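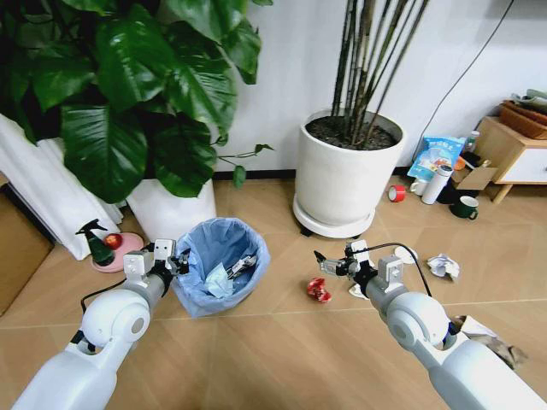 My position on the small wastebasket is that it was designed by people who produce no waste. Ours holds 4 tissues and a candy wrapper, and then it is full, and everything after that is a matter of faith. We bought it at Cavedley for 18 dollars, in the section where the bins are displayed with nothing in them.

The liners are a separate swindle. They come in a roll of 1000, which I take as a comment on my life expectancy, and they are always a size too big, so the edge hangs over the rim like a shirttail. I have come to like this. It gives a poor shot something to land on.

What I can't defend is the habit of throwing. A grown adult will stand 3 feet from a bin, toss a balled-up tissue at it, miss, and leave the room with the air of someone who has taken out the trash. The floor around a bin is treated as a kind of suburb of the bin. Paper bags seem to settle there permanently.

My neighbors on Palaniappan Street have solved all this by keeping one enormous can in the kitchen and walking to it. I tried that for a week in December. By Thursday I had a coat pocket full of receipts and a gum wrapper in my shoe. The little bin came back, next to the houseplant, and on most evenings I pick up what missed.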